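Idon en la jornada de puertas abiertas de Merkier: mucha promesa, poca tarea

Imprimir | Enviar por correo

12 de noviembre

Fui a la jornada de Merkier con la idea de ver trabajar a Idon, su paquete de simulación y control para robots de dos brazos. La licencia cuesta 1389 euros al año y el folleto habla de «manipulación doméstica lista para usar». Salí con más dudas de las que llevaba. 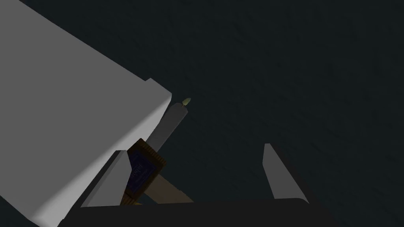
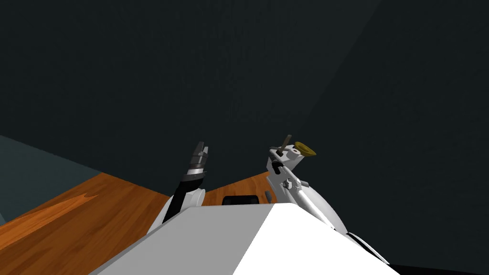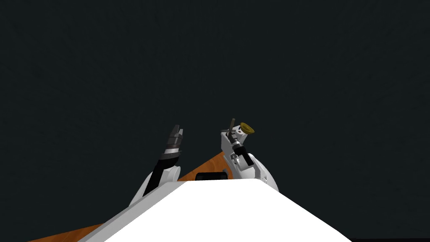
Las tres vistas son del simulador, en la misma sesión.

La demostración duró 30 minutos, de los que unos veinte se fueron en diapositivas. Cuando por fin arrancaron el programa, lo primero que me llamó la atención fue la vista cercana a la pinza: un libro, una vela encendida y los dos dedos abiertos sobre un fondo casi negro. Los contrastes son bonitos, pero el título del libro no hay quien lo lea. Si el programa presume de reconocer objetos por su cubierta, yo quiero poder leer la cubierta.

Las vistas generales convencen algo más. Se distinguen bien los dos brazos, uno de pinza oscura y otro blanco, y la mesa de madera tiene una veta decente. Lo malo es que el propio cuerpo del robot tapa buena parte de la zona de trabajo. Pregunté si se podía mover la cámara y me dijeron que sí – en la versión Kincaid, que se paga aparte.

También pregunté por la tasa de aciertos. La respuesta fue «muy alta en nuestras pruebas». ¿Cuántas pruebas? 50, todas en simulación. Del paso al robot físico, nada concreto: está previsto para julio, en el taller de Imwood, con plazas limitadas.

A favor: se instala sin pelearse con dependencias, los menús están en un español correcto y el portátil de la sala movía la simulación sin tirones. Para dar clase puede servir. La documentación impresa, en cambio, son 6 páginas y dos de ellas publicidad.

De momento no lo compraría. Si en Imwood enseñan el mismo ejercicio con una máquina de verdad – y dejan que el público elija los objetos – volveré a mirarlo.

3 comentarios | Compartido 6 veces

Contacto | © Todos los derechos reservados | Volver arriba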